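Spent the train home reading the Vollaven paper on learned grasping that everyone was passing round this week. A few posts on why I'm less excited than the rest of you.

The claim: train on 2,000 demonstrations, and the hand picks up things it has never met before 59 per cent of the time. The baseline gets 23. Big gap, nice bar chart, lots of happy replies under the announcement.

First question, and I always ask it: never met before by whom? The "new" objects came out of the same cupboard as the training ones. A different mug is new in the way a different bus on the same route is new.

Second. How many goes did each object get? I had to dig through the appendix for this. Five. With five goes, one lucky grab moves an object's score by twenty points. There isn't an error bar anywhere in the main text.

Third, who decided what counted as a success? "Object lifted clear of the surface." For how long? Held by what part of the hand? I've seen fingers hook something by its lead and get full marks for it. Borghild Tangen used to call those coat-hanger grasps and threw them out of her own results, which is partly why her numbers never looked as good as other people's.

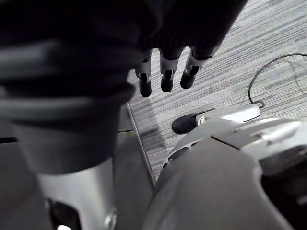 Fourth, and this one bothers me most. The policy relies on the wrist view, and wrist views are awkward things. The hand gets in the way of what the hand is trying to reach. Fingers cast shadows. The paper gives this one sentence and moves on to the architecture.

I'd want to see the test where you change the floor. Same objects, same hand, different carpet. If the score falls off a cliff, the network has learnt the room. Mavthorpe ran something like this in May on their own system and, to their credit, published the ugly table.

Someone has asked if I'm saying the result is wrong. No. I'm saying I can't tell, and I've read it twice.

Frøydis Brekke makes a fair point in the replies: the baseline was tuned by the same people who wanted to beat it. They say it had "comparable effort". I'd like that in hours, please.

What would change my mind: the raw trial videos, failures included, and another lab repeating it with objects the authors didn't choose. The Drelen group have the same sort of hand and have said they might try.

Code is promised "soon". The Faulkner code was promised soon as well, and I'm still checking that page every few weeks.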